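About Grerkard

Home
About us
Machines
Spares
Contact

Used and refurbished sheet metal machinery. Folders, guillotines, rollers, notchers, the odd fly press. Been at it 39 years, same family, same yard in Potley, bigger shed.

We buy, strip, repair and sell. Mostly to small fabrication shops and ductwork firms, a few colleges, a fair number of one-man outfits working out of a unit. If you want a brand new CNC line with a showroom and a coffee machine we are not your people. If you want a box and pan folder that closes square and doesn't leak oil on the floor, ring us.

What we do

Every machine that comes in gets put on the list and looked at before it gets a price. Blades off, beds checked for wear, hydraulics drained, wiring gone through. Guards are refitted or made new. We don't sell anything with the guards missing, so please don't ask. Then paint, if it needs paint. Some don't, and we'd sooner leave a tidy original finish alone.

Guillotine blades are reground in house. Folder beams as well, up to the length our grinder will take – ask first if yours is a long one. Bring them in clean if you can.

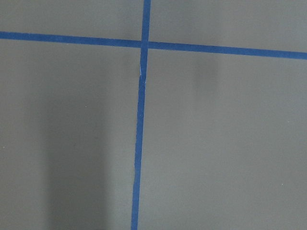
Blue tape on grey.

Stock

1,000 square metres under cover now, up from a single bay when we started. There are 11 of us, counting the office. Fitters all trained here or came to us from Tekin, when they shut the press shop at Berville. That is also where a lot of our spares came from. We bought the lot, shelving included, and still havent got to the bottom of it.

839 part lines on the spares list at the last count. Blade bolts, hold-down pads, clutch springs, foot pedals, gib strips. If it isn't on the list ask anyway, the list is always behind.

Delivery

Own lorry with a crane for most of England and Wales. Scotland and Ireland by carrier, quoted seperately. We will offload to a level hard standing, not up a step and not through a house. Need a phase converter? Say so when you order, we keep a few.

Guarantee

Six months parts and labour on anything sold as refurbished. Machines sold "as seen" are just that, and priced to suit. Blades not covered by either. Keep your invoice.

Visiting

By appointment please. Yard is on the left past the tyre place, wide gate, park inside. You can see a machine under power before you buy – bring your own offcuts and try it on the gauge you work with. Safety boots needed past the office door, we have a few pairs to lend but not in every size.

Closed for stocktaking the first week of November, spares orders go out again the week after.

Page updated January 31, 2020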